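Home | Opinion | Shop Floor | Budgets | Archive | Contact

Buy the table before you buy the arms

December 20, 2024

Every fall I sit through equipment requests, and for the past few years most of them have had a robot in them. I don't mind. Robots belong in a lot of the places people want to put them. My complaint is with the way the requests are written. They have one large number at the top, which is the price of the arms, and then a line near the bottom that says "misc. and setup." The second line is where the money goes.

In November our shop at Bridwood closed out its first full year with a two-arm bench cell. We bought it to handle small hardware such as springs, clips, keys and tags. The quote from Jatora was clear and fair, and the arms came in at the price we were told. I have no quarrel with the seller. What I got wrong was everything that wasn't on the quote.

I set aside $4000 for the rest of it: the enclosure, the rail, the wall panels, cable, hooks, baskets, and parts for the arms to practice on. It was gone before spring. Over the year we placed 159 separate orders against that cell, most of them small enough that no one had to sign for them. A purchase that needs no signature gets no thought either, and a year of those adds up to a real budget that was never planned.

Take the frame. Aluminum extrusion looks cheap by the foot. Then you need brackets, end caps, the right bolts, and someone's afternoon to cut and square it. If you change your mind about the height of a cross rail, you need another afternoon. We changed our minds twice. The wall panels were the same story. We priced plain ones, then patterned ones, and ended up paying freight on both.
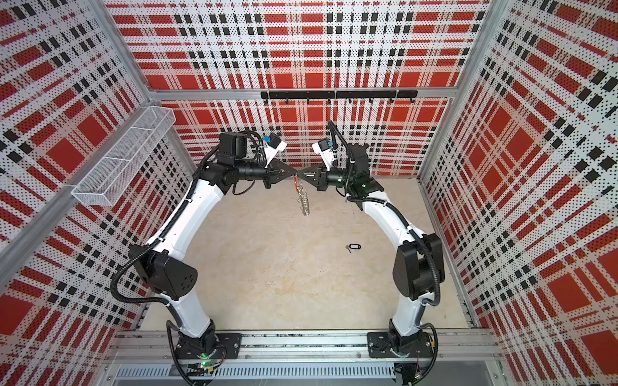
The two-arm cell at Bridwood, with a spring held up between the grippers and a key and tag on the floor.

People who visit look at the arms first, and that is natural. I look at the hook rail and the wire basket on the wall. Those cost next to nothing, and they decide what jobs the cell can do. An arm with nowhere to hang a part and nowhere to drop it off is an expensive lamp. We didn't think about storage inside the enclosure until the arms were already bolted down, so every fixture had to be fitted around their reach. Had we laid out the walls on paper first, we would have bought a slightly deeper frame and saved ourselves a good deal of drilling.

Cameras are the next thing. A camera at the wrist sees what the gripper is doing, and you will want one on each arm. You will also want a view from outside the arms. That means mounts, cables, and a computer with enough ports. Our first computer didn't have enough ports. The request form has a box for "computer" and I had filled it in with the cheapest machine on the approved list.

Then there is time. I have come to think staff hours should be on the front page of any robot request, above the hardware. Our cell took 13 weeks to go from crates on the floor to regular daily use. During those weeks two people were away from other work for part of every day. Their wages did not show up anywhere as a cost of the robot. They showed up as late jobs in another department, whose manager was understandably sore about it.

I know the argument on the other side. A colleague made it to me at length: if you put the full cost on the form, the form gets turned down, and the shop never learns anything. Start small, he said, and let the thing grow. There is some truth in that. I would not have approved our own cell if I had seen the real total. I'm also not sure I would have been wrong to say no that year and yes the next, with the money in place.

The Huamán plant took the slower way. They built the enclosure first and ran it with people reaching in by hand for a couple of months. They moved the baskets, lowered a rail, threw out one wall and replaced it. Only then did they order arms. Their arms arrived to a finished space and were working within the month. They spent more than we did on paper and less than we did in fact.

For next year I am asking for three changes to our form. The arms get one line. The enclosure, mounts, cabling and storage get their own page, priced item by item. Staff hours get a number, signed by the manager who will lose them. The Zorkodard request already on my desk will be the first one to go through this way, and I have sent it back for the second page.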